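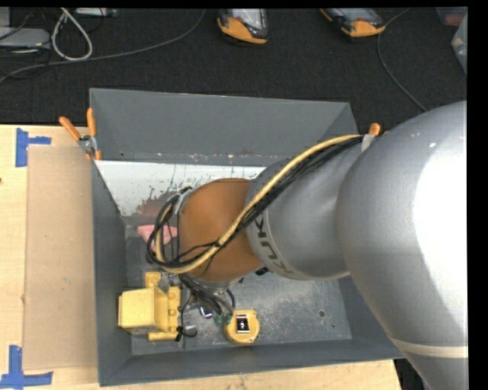

Crescencio says we should stop talking about replacing the gray bin until someone has washed it properly, and that half of what I wrote down last week as damage is dirt. Fair enough. I did the wash this morning and have put the results below so we can stop arguing from memory.

October notebook, bin and table, morning and then after lunch.

Started 8:40. Warm water, dish soap, two cloths, the soft brush from the Nnaji kit. Did the far wall first. The panel itself cleaned up in one pass. The specks along the bottom edge are a mix. Most lifted with a fingernail. The rest are small chips in the surface and aren't going anywhere. The scuffs stay too. They are shallow, can't feel them with a fingertip, only with the edge of a plastic card.

The white slope is worse than I remembered. Dark scratches all over it, some long, and they do not wash out. Brush made no difference, neither did the cream cleaner. The chipped edges catch the cloth. I lost a bit of thread in one and had to pull it out with tweezers. Anything soft that goes in there (bags, sleeves of foam) is going to snag in the same spots.

Reddish-brown patch at the low side of the slope, on the left. Three guesses so far:
Rust coming from the metal beneath (mine)
Primer showing through (Ifeoma)
Something spilled and dried (Crescencio, see top of page)
Rubbed it 15 times with a damp white cloth, cloth came away clean. So it isn't a fresh spill. Tried again with a little vinegar, got a very faint tan color, could be the patch or could be the cloth. Not a result. Left it alone after that as I didn't want to take the white off as well.

Outside of the bin: the near wall took longest because of the tape residue under the lip. Whoever used the thick parcel tape for labels, please use the paper kind from the Sunudness box. It peels. The thick stuff took me most of half an hour and a lot of cooking oil.

Then the fit on the table. We have three different numbers for this in the book, all in different handwriting. Measured with the steel tape, twice, and the two readings agreed.

Tabletop, long side: 1,432 mm
Bin, outside, short side at the lip: 491 mm

The second one is at the lip, NOT at the base. The sides slope, so the base is a good deal less and anybody planning corner blocks from the lip number will cut them wrong. I think that is what happened with the first set. They are still on the shelf under the window if somebody wants the wood.

Table surface itself is all right. Pale wood, shows everything. Two pressure marks from an older position of the bin, and a gray smear I took for a scratch until it rubbed off. Checked for rocking with a level and a folded card: no rock at the far corners, slight rock at the near left. One thickness of card stops it. Yakubu suggested a felt pad. Tried one, too thick, the rock goes to the other corner. Card for now.

The near wall of the bin still looks a little off parallel to me. I put a straightedge on it and it is the bin's position, the wall is straight. Turned the bin slightly to true it up, drew pencil ticks on the wood at two corners. Leave the ticks please.

11:30, floor. Swept the black covering behind the table. The texture holds sawdust and crumbs of foam and the broom just moves them along. The vacuum with the narrow head works if you go across it in one direction and then the other. I went along the cable runs by hand with a damp cloth and did not unplug or shift anything. There was more dust than I expected right against the table legs. Found: one 5 mm hex key, a pen cap, the missing clip from the Fisteo clamp set. Clip is back in its tray.

Break.

1:15. Talked it through with Ifeoma and Yakubu at the bench. Options for the bin as it stands:

(a) Keep as is. Costs nothing. The edges will go on snagging.

(b) Sand the chipped edges of the slope, touch up with white. I did a patch the length of my thumb with fine paper, wrapped on a block, and it is much smoother. The color of the touch-up paint is slightly too cold next to the old white. Doesn't matter to me. Ifeoma minds, says it makes it harder to see small pale parts against it if the white isn't even. We didn't test that.

(c) Lay a sheet over the slope. Yakubu has an offcut from the Lilthorpe job that would nearly do. It would hide the patch as well, and I'd want to know what the patch is before we cover it. If it's rust we will be taking the sheet out again in spring.

(d) New bin. Charmaine looked up a comparable one. The depth is wrong and it weighs 3,221 g more than ours, and two of us already complain about lifting this one down.

Ifeoma is for (b) plus a better paint match. Yakubu for (c). I'm for (b) now and (c) later if it goes on chipping. No decision, and it can wait until the patch question is settled.

2:30. Scraped a tiny bit from the margin of the patch with the blade, put it in a film pot, labeled "bin slope, low side." Under the magnifier it looks grainy and dull, nothing flaky. I'd have expected rust to flake. Ifeoma looked and says primer. Uchenna looked and wouldn't say. Pot is in the left drawer. Magnet did nothing to it, though there is so little there that I don't put weight on that.

Sanding notes for whoever does the rest: fine paper only, on the block, along the edge and never across it. Mask the gray panel behind. I skipped the masking on my test piece and made one new scuff on the panel, low down, which is mine and shouldn't go on the old list. Vacuum the white dust before wiping or it turns to paste in the scratches.

Used up: one cloth (oil and tape glue, thrown out), the last of the cream cleaner. Need more cleaner and a small tin of white in a warmer shade. Yakubu has the old color card somewhere and will look.

Still open:
What the patch is.
Base dimensions of the bin. I only did the lip. Needs two people to tip it.
Proper shim for the near left corner instead of card.
Old measurements in the front of this book need crossing out. I've marked them in pencil, Charmaine wants to check them against her own copy before they go.

3:50, went back and checked the touch-up. Dry to the touch, still a bit soft under a nail. Leaving it overnight.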